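Planning and Budgeting for a Second Practice Cell
Student Project Report, Equipment Planning Unit
Submitted by Zoila Henao, 7/5/26

Background

When I put my name down for the equipment planning unit I thought I would be comparing robot arms out of catalogues, and I was rather looking forward to it. My supervisor very kindly let me get through a week of that before asking where I meant to put the power boards. I didn't have an answer, and a good part of this report grew out of that one question, so I would like to thank her for it at the start.

The project was to plan and cost a second practice cell for our program, a place where students can work on moving car parts between crates, shelving and tables. We have had one working area going since the end of last year and it has been very well used, but there is always a queue for it. The program can put money toward a second one in the next round, and I was asked to say what we should buy, what we already have in the storeroom, and what we could sensibly leave for later.

I should say that I have left the robots themselves out of the costing. They are paid for through a different line, and the people who look after that line know a great deal more about it than I do. What I have looked at is everything that goes around them: tables, shelving, crates, tape, power, seating and parts to practise on.

How I went about it

I spent most of April sitting in the working area with a notebook, writing down everything I could see being used and, just as usefully, everything that was being stepped over. I also talked with the students who book it most often (they were very patient with me, even when I came back a second time to ask the same thing about extension leads). After that I wrote to suppliers. Druris quoted for tables and shelving, Clovarow for crates and floor marking, and a small family workshop called Szczepańska quoted for modifying tables we already own. I asked each of them for prices with delivery included, having been caught out by freight on my very first quote.

The working area as it is now

The marked squares on the carpet, the steel tables and the white leads on the floor all come up again in the budget.
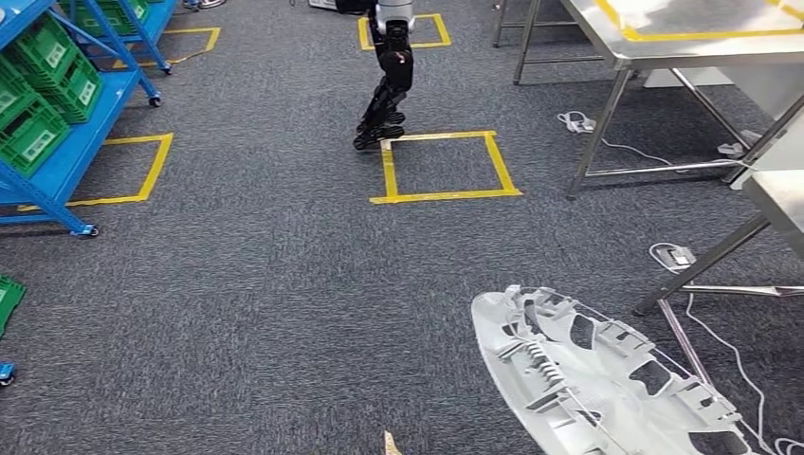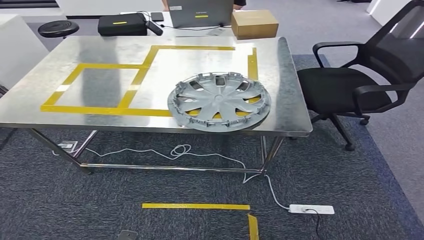

What we need to buy

1. Tables. My first plan had three new stainless steel tables in it, matching the ones we have. After measuring the second room properly I brought it down to two, and I am glad I did, as the third would have blocked the way to the door. Druris was cheaper on the table itself but dearer on delivery. Szczepańska offered to add a crossbar and re-level an old table from the storeroom, and I would like us to take them up on it for one of the two. The students all told me the same thing about steel: it wipes down nicely and tape comes off it without a fight, but it throws the light back at you under the ceiling panels. One of them suggested a dull finish, so I asked Druris for that as an option. It adds a little to the price and I have put it in as a "nice to have".

2. Shelving on wheels. I would happily spend more here. Being able to roll a rack out of the way at the end of the day makes a shared room much easier to live with, and every person I spoke to brought it up without my asking. I have asked for casters with brakes, which were extra on every quote I received.

3. Crates. The green slotted crates with a spot for a label have done well for us and I can't see any point in changing to something else. Clovarow sells them in lots of 30, which is more than we need for one cell, but the spare ones could replace the cracked crates in the storeroom. Buying singly came out dearer in the end.

4. Tape. It looks like a very small thing on a budget and I nearly forgot it. We use yellow tape both on the carpet and on the table tops, and I had assumed one roll did for both jobs. The floor tape needs a stronger glue, and the table tape needs to peel off cleanly when a layout changes, so there are two lines for it in the spreadsheet. I have allowed for the layout being changed once a term.

5. Power. My supervisor's question, finally answered! We rely on power strips lying on the carpet, with their leads running under and between the tables. It does the job, but if we are starting a room fresh I would love to see it done more neatly. Prekar quoted $444 for under-table power rails and cable covers, fitted, and I believe it is the best money in the whole plan. It should be booked before the tables are delivered, so the fitter isn't working around them.

6. Parts to practise on. Hubcaps and big moulded plastic pieces are good to learn with because they are awkward shapes and don't weigh much. I haven't budgeted anything for these. Two wreckers near campus told me over the phone they would put damaged ones aside for us, and I have their details in my notes for whoever takes this on.

7. Seating. Already in the storeroom, and plenty of it. No cost.

What can wait

The dull table finish can wait, and so can a second rack of shelving. I had also put down a lockable cupboard for laptops and chargers, but the students were split on whether they would use it, with several saying they would just go on working from a desk beside the tables. I would leave it for a year and ask again.

What I would do differently

I would measure the room before asking for quotes. I know that sounds terribly obvious written down, but I was keen to get going, and I ended up writing to Druris three times with different table sizes (they were lovely about it each time). I would also ask for the quotes to be held open longer. Two of mine had run out by the time I was writing this up and had to be renewed, one of them at a higher price.

The full spreadsheet is in the shared folder with the supplier quotes behind it, and the cells still waiting on a final price are shaded yellow.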